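Bandport table task, notebook, December

Still not convinced by the episode count. The target is 2000 and Roland keeps quoting it as if the number were the result. My worry is what's inside them. I went through 33 from this morning's batch and in most the table is laid out the same way, tray to one side, bottles at the far end. A policy could learn the layout and never look at the cloth.

Kieran says the wrist view fixes this. Maybe. When the fabric is close it fills so much of the view that I can't tell which fold is which, and I doubt the encoder can either.
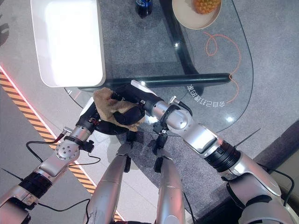
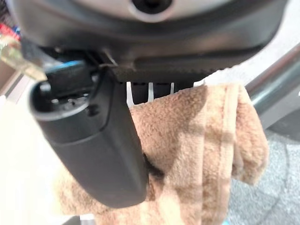
Head view first, wrist view second. Next two are both head views.

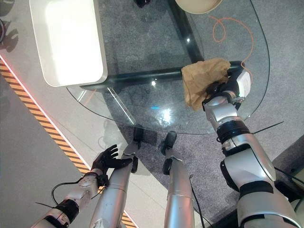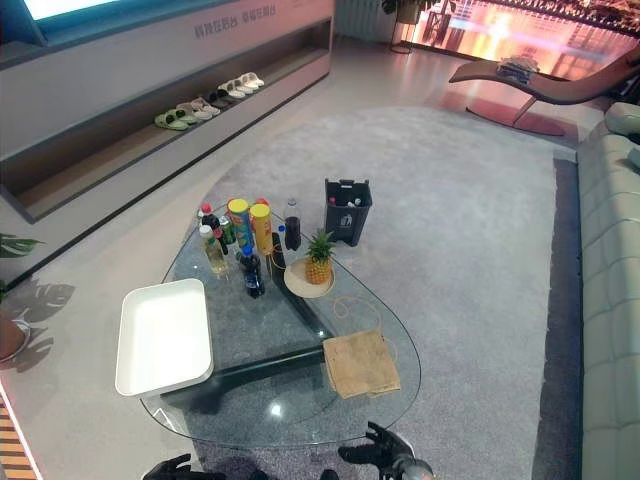 Other gripes, so I don't lose them:

- Glass top. Depth is junk on it, and the black supports and the carpet come straight through in RGB. Dexter wants to mask the table. I'd leave it in and see what breaks.
- Labels. "Grasp complete" is set by whoever is operating. Lieselotte and I disagreed by up to 30 steps on the same episode. Need a written rule before anyone trains on that field.
- Failed grasps are being deleted at collection. **Stop doing this.** Tag them and keep them.
- The Cleneo export drops the last few steps of long episodes. Kwan-ho has a patch, untested.

Roland's slide says 90 percent success. On the training layout, with the same operators resetting the table! I'd like to see it with the tray moved and the plate somewhere else.

To do: shuffle the layout between episodes, hold out one arrangement completely, rerun the baseline. If the number survives I'll shut up about it.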